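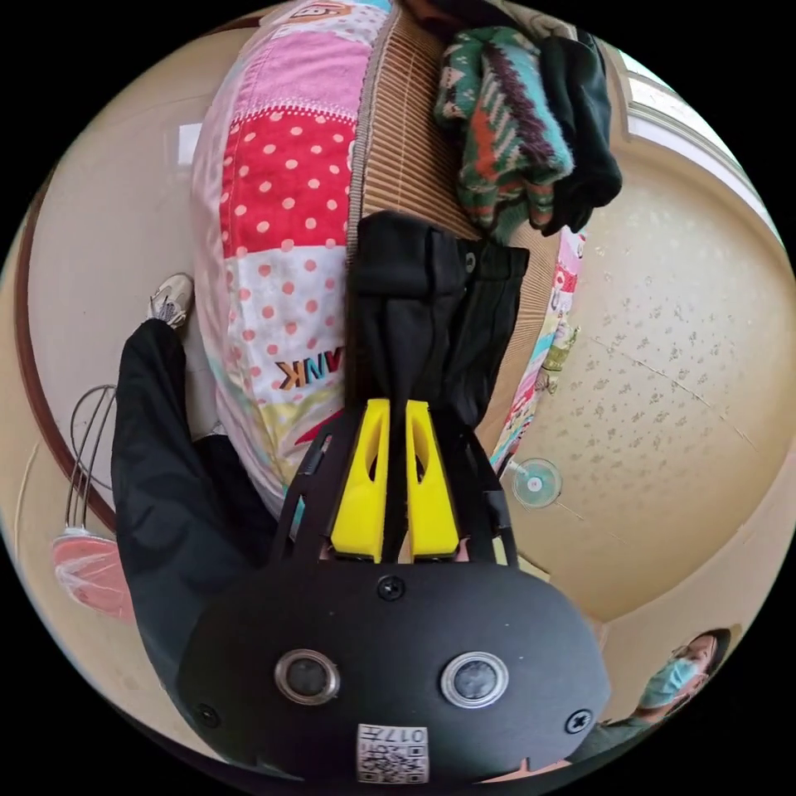

Prusteck wrote back on the last report that the reading hours looked thin for the money, and asked for a plain count. Fair point. So, count first this time.

Progress report, Trunach library outreach
March 20, 2021

Loans since the last report: 176. Most of it picture books and large print, same as before. Marino stop is the busy one, Kirine still slow. Moved Kirine to the later slot, flyers redone, too soon to say.
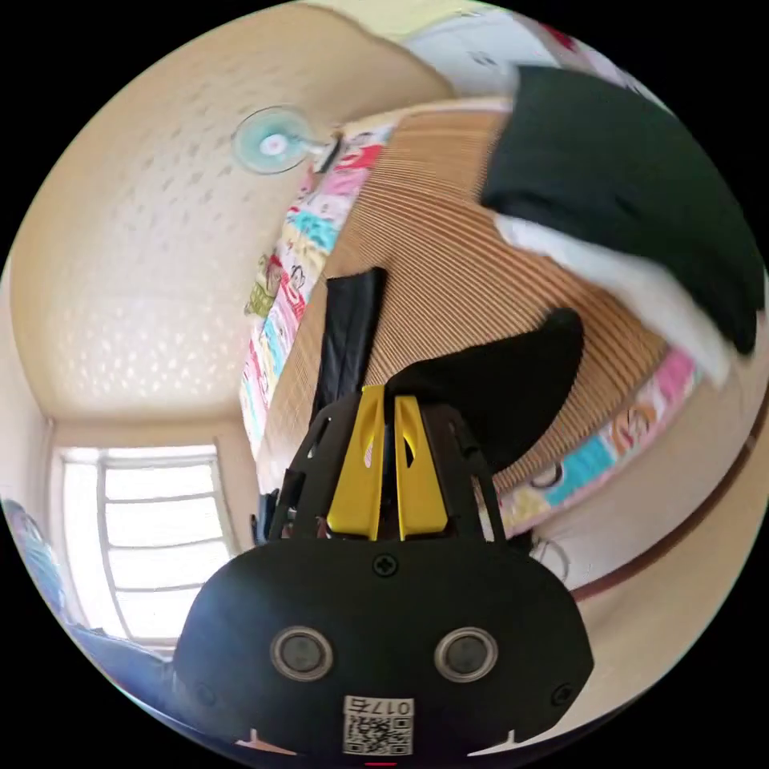
Are we still inside the grant? So far, with 3000 dollars left for the rest of the period, nearly all of it set aside for fuel and the book order.

Book order went in late, my fault, the supplier form changed and I filled out the old one. Eight titles on back order. Will chase. Overdues are up a bit at Marino but

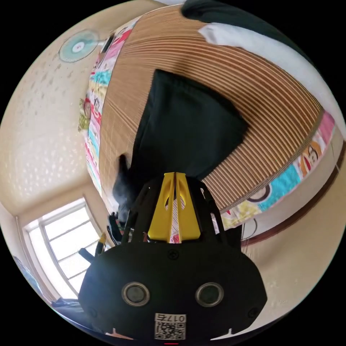 most come back once we call, so no fines planned. Van passed inspection. Rear shelf bracket replaced, reciept attached.

Spanish-language shelf: asked for at all 4 stops now. We have almost nothing newer than the old donation boxes. Would like to shift part of the poster money over to this if you agree, need a yes in writing. 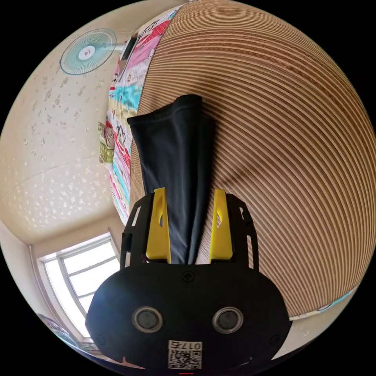
Next period

Finish the Kirine trial. Get the back orders in. Draft summer schedule to you before August, route map to folow separately.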